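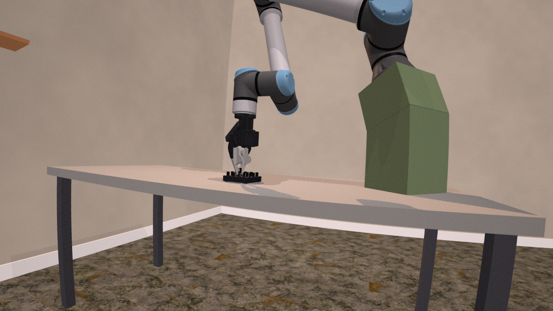 Chapter 6
Comparing End Effectors in Simulation

6.1 Scope

The previous chapter dealt with the arm as a kinematic chain ending at the tool flange. This chapter takes the arm as given and examines what is fastened to it. A gripper is seldom good or poor in isolation. Its behaviour depends on the part, the approach direction, the controller and the clearance around the target, and a fair comparison has to hold most of these fixed while one is varied.

The reference task throughout is a vertical approach to a pegged tray on a table. The pegs stand close enough together that finger width matters, and a finger profile suited to open stock may foul a neighbouring peg well before it closes on the intended one. The arm is mounted on a pedestal at table level, so the forearm must reach up and over before the wrist descends.

6.2 Test conditions

Two grippers are compared, referred to by their model names, Rikusari and Lomodow. Both are run under the same position controller. Each trial begins from a common home pose and ends when the fingers have closed, the arm has retracted or a collision is flagged. Unless otherwise noted, a block consists of 100 trials, with the tray pose drawn afresh each time from a uniform distribution.

The full data set contains 3,000 trials, of which 2,000 were used to tune controller gains and the remainder held back for evaluation. The split was proposed by Cristian Paucar and is retained in the exercises. Students who re-tune the gains on the held-back trials will obtain better figures than those in Table 6.2 – these should not be reported as a comparison.

6.3 Terminology

Approach axis: the line along which the tool centre point travels in the final segment of motion.

Finger clearance: the smallest distance between either finger and any non-target surface, measured at the moment of closure.

Grasp offset: the displacement between the planned and achieved tool centre point, expressed in the tray frame.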